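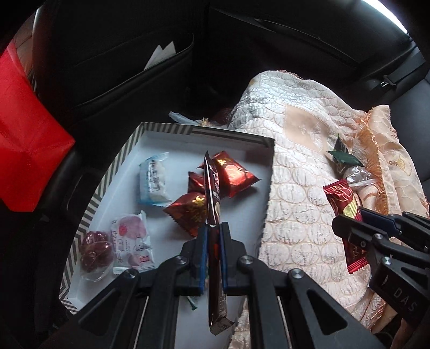 Snack box on the back seat, somewhere past Busstead.

Villeo back seat cover – three months in

Bought this in January after the old one (a Vundent, cheap, horrible) split along the seam. Paid 39 quid. Was told it'd take five minutes to fit. Took me most of a Sunday morning, but I'll come to that.

Main reason for getting it – long drives. We do the run up to my sister's a lot and everyone eats in the back. Crumbs, chocolate, sticky stuff, the lot. Wanted something I could pull off and chuck in the machine.

Fitting. The instructions are one sheet with tiny drawings. Two straps go round the headrests, fine. The bottom clips are meant to push down the gap behind the seat and they kept popping back out. Got there in the end with a wooden spoon. Seat belt holes line up ok on the outer seats, middle one is a bit of a squeeze.

Once it's on it stays on. Kids slide about less than they did on the Vundent, which was basically a shower curtain. Not hot to sit on either, though ask me again in August.
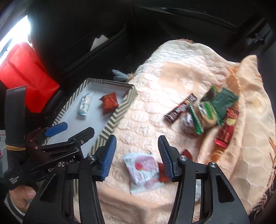
Sweet wrapper, strawberry print and all. Standard for our lot.

Washing. Done it 3 times now at forty, no softener. Came up well. Melted chocolate went first time, blackcurrant squash didnt, there's still a faint ring if you know where to look. Takes ages to dry though, allow a full day on the line. Don't tumble it, label says no and Lộc Trương at work ignored that and his came out about a foot shorter.

Colour has faded a touch on the window side already. Bit annoying at the price.

Looked at the Arriaga one as well before buying. Thicker, nicer stitching, but dearer and you have to sponge it clean in place. No use to me. If you've got leather seats and no children maybe go for that.

Moans – the clips, obviously. The storage pocket on the front edge is too shallow, anything you put in it ends up on the floor. And the bag it comes in will never fit it agian once you've taken it out.

Would still buy another. Four stars, would be five with decent clips. We've done over 1000 miles on it and the seat underneath is clean, checked last week.

Posted Tuesday, April 9, 2019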